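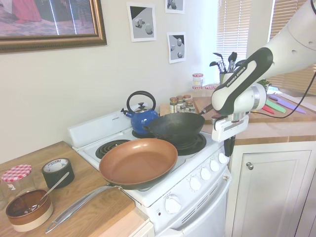 How do you find out whether your camera frames and your joint states share the same clock?

Move one joint back and forth, measure that motion separately in the video and in the joint log, and slide one curve over the other until they match. The distance you had to slide it is your offset. Header timestamps alone won't tell you, whatever the logger's documentation says.

Measuring camera-to-arm offset in Hunero logs
Written by Malou Þrastardóttir. Last updated October 17, 2023

I wrote this after going through a set of 407 episodes from the Bostusano kitchen that had been described to me as "synchronised". Every file had matching timestamps. The images in them trailed the joint states by 270 ms. A policy trained on that learns to act on old pictures, and then somebody spends a month tuning the controller.

What you need

A fixed camera that sees the wrist for the whole motion. A Hunero build from July or later (older ones drop the driver stamp and keep only the write time). Python with numpy and scipy. Permission to move the arm on its own, with no policy running.

Step 1. Find out what your timestamp means

Open one log and list the time fields for each stream. You will probably see two or three: when the sensor said it sampled, when the host received it, when the writer put it on disk. Many pipelines take the last one and call it "time". If your joint stream uses the first and your images use the third, stop here and fix that. The rest of the procedure will give you a number, but it will change with disk load.

Step 2. Record a wiggle

Pick a joint that gives clear sideways motion of the wrist in the image. On our kitchen view the lower link and gripper hang over the right side of the stove, so a few degrees is plenty and I raise the arm first. Check the handles. The wok's brown one comes up very near the wrist in that view, and the planner's collision model had no wok in it when I last looked.

Send a slow sweep with uneven timing. A pure sine looks tidy and is a bad choice: it matches itself one period later, and your script may lock on to the wrong peak. I use a chirp, slow to fast, then a still second, then two quick nudges. Keep speed and acceleration limits where they normally are.

My reference recording is 799 frames. Much shorter than that and I don't trust the peak.

Step 3. Get a motion curve from the video

People reach for a keypoint network at this point. I wouldn't. Crop a box that contains the wrist and as little else as possible, run dense optical flow, and take the median horizontal flow over the pixels that move. A white shell against bright blinds gives weak gradients, so include an edge with contrast, such as the black fingers or the grey band at the wrist. Leave cables out of the crop. A hanging cable swings after the arm has stopped, and it will drag your estimate late.

Shiny pans and kettles carry reflections that move with the arm. Keep those out too.

Step 4. Get the matching curve from the joints

Use joint velocity, as flow is a velocity as well. If the log has only positions, differentiate and smooth with a filter that has zero phase (filtfilt will do). An ordinary causal low-pass adds its own delay, and you'll end up measuring your filter. I have seen this in a published repo, with a confident comment above it.

Resample both curves to a common 100 Hz grid. Subtract the mean and scale each to unit variance.

Step 5. Correlate

Compute the full cross-correlation, take the absolute value, and find the peak within one second either side of zero. The sign of the curve depends on which way the joint turns in the image, hence the absolute value. Fit a parabola through the peak and its two neighbours for a finer estimate.

Then plot the two curves with the shift applied and look at them. If the quick nudges don't sit on top of each other, the number is wrong however sharp the peak is.

Step 6. Repeat it under load

An offset measured on a quiet machine describes a quiet machine. Run the wiggle again with all cameras streaming and the policy process loaded but not commanding anything. Unnur Kjærgaard ran this on the Nevonberg rig and got a delay that grew through the recording. That is clock drift, and a constant correction will not repair it. Split the recording into halves and compare the estimates before you write any offset into a config file.

Applying the correction

Store the offset as metadata and shift at load time. Don't rewrite the raw stamps. The Hviid loader has an auto_align option that claims to do all of this for you. It reports no residual and no peak height, so I leave it off.

Remeasure after a driver update, a change of exposure time, or a new USB hub. Exposure matters more than people expect: most drivers stamp either the start or the end of it, and I have yet to find one whose manual says which.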